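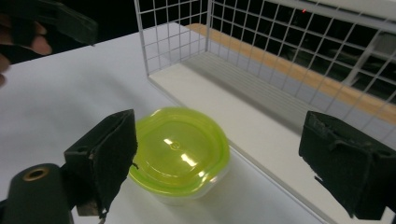
The argument about how to teach a robot has mostly been settled by people who enjoy building remote-control rigs, and I think they have settled it the wrong way. For household work, showing the task by hand is better. By hand I mean that a person holds the gripper itself and does the job with it, standing at the table where the job is. Take something as dull as a food container with a bright green lid. Put it on a white table near a wire basket, give someone a gripper with two padded fingers, and that person can bring one finger down on either side of the tub without a lesson. Put the same person behind a screen with a pair of control sticks and you will be there until lunch.

I have done both. At Gritton we spent the better part of a winter on remote control. The arms were good and the delay was small, and I still came away with 684 usable runs from a period in which I had promised 2723. The operators were not lazy. They were tired, and they were working through cameras that showed them depth badly, so they slowed down just before every contact. The robot learned that too. It would stop a little way short of each object and wait, exactly as its teachers had done.

That is my main objection. A demonstration carries the habits of the person giving it, and remote control gives people habits they do not have in their own kitchens. Nobody pauses before picking up a sandwich box at home.

Édgar Ticona, who ran the remote station at Birnau for longer than I ran ours, disagrees with me and has told me so several times. His case is a fair one. When you drive the real arm, everything you record is something the real arm can do. When you carry a gripper in your hand, your wrist and shoulder get up to all sorts, and a good part of it may be out of the machine's reach. He once went through a batch of my hand-held runs and threw out 13 in the first hour for that reason. I could not argue with any of them.

But it is a problem you can check for afterwards. You can test each recorded path against the arm and drop the ones that fail. I know of no test that puts back the natural speed of a movement once an operator has lost it.

The strongest case for the hand is work that needs two of them. Lids are the obvious one. You are dealing with a thin rim, a bit of bend in the plastic and a base that wants to slide about, and the two sides have to answer each other. Most people do this without thinking. Through two remote arms it becomes two separate jobs, done in turns.
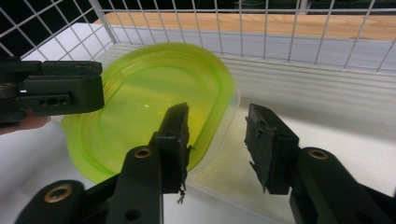 Two grippers at the green lid, inside the mesh enclosure.

I should be fair about the costs. Holding a gripper all afternoon makes the forearm ache, and people get sloppy. Finger pads wear and fray at the edges, and a worn pad grips differently from a new one, so a run made in November may not quite match one made in spring. Fingers also stray into view. With remote control you avoid most of this, and for anything hot, sharp or heavy I would still want the operator well away from it.

There is also the matter of who gets to teach. The Restrepo rig took me some three weeks to learn, and I had used others before it. If teaching needs that much training, the teaching will be done by engineers, who in my experience put lids on boxes no better than anyone else. I would like to see school cooks do it, and people who pack lunches every morning.

Kevano has asked me which of the two it should pay for next year, and I have told them to buy hand-held grippers and plenty of spare pads, and to keep one remote station for the jobs that need it. Édgar will be sending them a different answer.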